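Pallora Recipe Text Set

Data card, version 2
Last updated: Thursday, April 8, 2021

Summary

Pallora is a set of 944 home baking recipes in plain text, each split into ingredients, method and notes. It was put together for work on unit conversion and ingredient matching. The recipes were typed up from the Bolger card index and from the member pages of the Utosow baking club. All of them are in English.

Contents

recipes.csv: one row per recipe (id, title, source, oven temperature, tin size, yield)
ingredients.csv: one row per ingredient line, linked by recipe id
method.txt: numbered steps, with a blank line between recipes
units.csv: the conversion table used by the Celoma script

Of the 944 recipes, 854 have a full ingredient list with amounts. The rest give at least one amount in words only ("butter the size of an egg", "flour to bind"). Those lines are kept as written and the amount field is left empty. Do not read an empty field as zero.

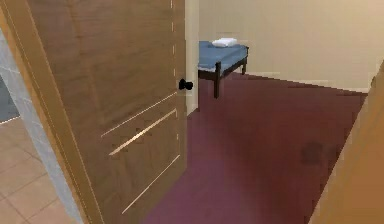

Oven temperatures are stored in degrees Celsius for a conventional oven. Where a card gave a gas mark, the figure was converted and the original kept in the column temp_raw. Fan temperatures were not worked out. A recipe with no temperature at all has "none" in both columns.

Ingredient names

Names were brought to a single form by hand. Caster sugar, icing sugar and granulated sugar are separate entries. "Sugar" with nothing further stays as "sugar". Cream cheese and curd cheese were merged in version 1 by mistake; this affected 123 lines and is corrected in version 2. Anyone who trained a matcher on version 1 should run it again.

Known problems

Cup measures in the Utosow recipes may be either American or metric. The source pages do not say which, and the script treats them all as metric.
Tin sizes are given in inches or centimetres as found. Depth is mostly missing.
Yields such as "one large cake" have not been turned into portions.
Some baking times cover only the first stage of a two-stage bake.

Checks

A sample of 200 recipes was read against the source cards by a second reader. Corrections are listed in changes.txt, by recipe id. No recipe was baked as part of the checks.

Use

The set may be copied and changed for non-commercial work, provided the source column is kept. Version 3 is planned for June and will add the missing tin depths where the cards give them.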